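ブロックの色別分類

ブロックの色別分類(ブロックのいろべつぶんるい)は、組み立て式の玩具ブロックを色ごとにまとめて保管する整理方法である。形状別分類、用途別分類と並ぶ基本的な方法の一つで、家庭のほか、保育施設や玩具の貸出施設でも用いられる。

概要

プラスチック製の組み立てブロックは、上面の突起(スタッド)と下面の空洞をかみ合わせて連結する。長方形の部品が基本で、アーチ形や曲面をもつ部品が加わる。部品の数が増えると目的のものを探す時間が長くなるため、何らかの基準で分けて収納する。色は離れた場所からでも見分けやすく、文字を読めない幼児でも作業に加わることができる。

一方、同じ色の山の中で特定の形を探すことは難しい。部品の種類が多い場合には、色で分けたのち、さらに形や長さで分ける二段階の方法がとられる。整理法の著述家ネスマ・ナシリは、使う色が4色までなら色別、それを超えるなら形状別を勧めている。

容器

分類には、仕切りのある浅いトレイがよく使われる。区画が2つのものは、2色のセットや、2種類の長さの部品に向く。トレイは作業中に中身を見渡せるように蓋を付けず、片付けの際に持ち手付きの収納ケースへ移す場合もある。ポルカチ式と呼ばれる方法では、トレイをそのまま棚に差し込み、移し替えを省く。
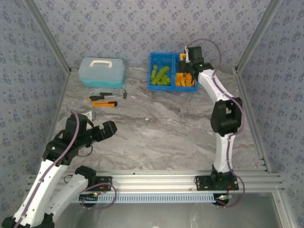
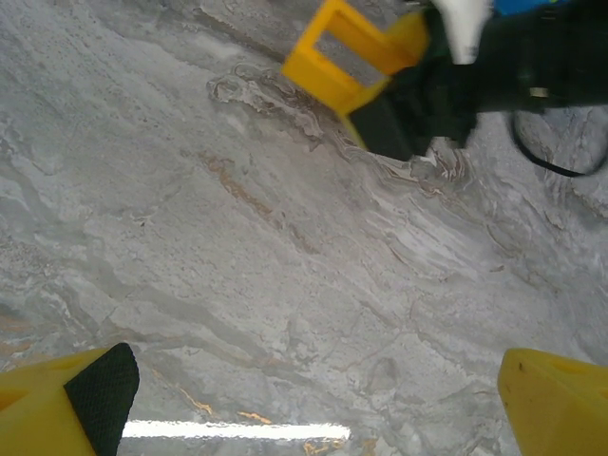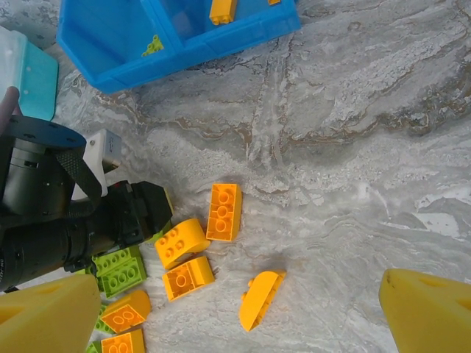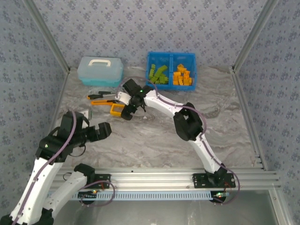
大理石模様の作業面。1枚目と4枚目では、青いトレイの左の区画に緑、右の区画に橙黄色のブロックが入っている。

手順

作業は平らで広い面の上で行う。部品を少量ずつ広げ、数の多い色から順に取り分ける。トレイは作業面の奥に置き、手前を空けておくと部品を広げやすい。裏返った部品は下面の管や空洞が見えるだけで形を判別しにくいが、色別分類ではそのまま区画に入れてよい。

連結したままの部品は、分類の前に外す。固くかみ合ったものには専用の取り外し具を使う。刃物でこじると部品の縁に傷が付き、手を切るおそれもある。

近い色の扱い

黄色と橙色、緑と黄緑のように近い色は、照明によって見え方が変わる。つやのある作業面では照明の反射が部品の色の判断を妨げるため、灯具の位置をずらすか、布を敷く。エリク式の分類表では、近い色を初めから一つの区画にまとめ、必要になった時点で分ける。

保管

色あせを防ぐため、直射日光の当たらない場所に置く。洗った部品は、下面の空洞に残った水を切り、完全に乾かしてから区画に戻す。分類を保つには使用後にその都度戻すのが確実であるが、貸出施設では3か月ごとに全量を点検し、混入した色を取り除く例もある。

関連項目

形状別分類
収納ケース
組み立て玩具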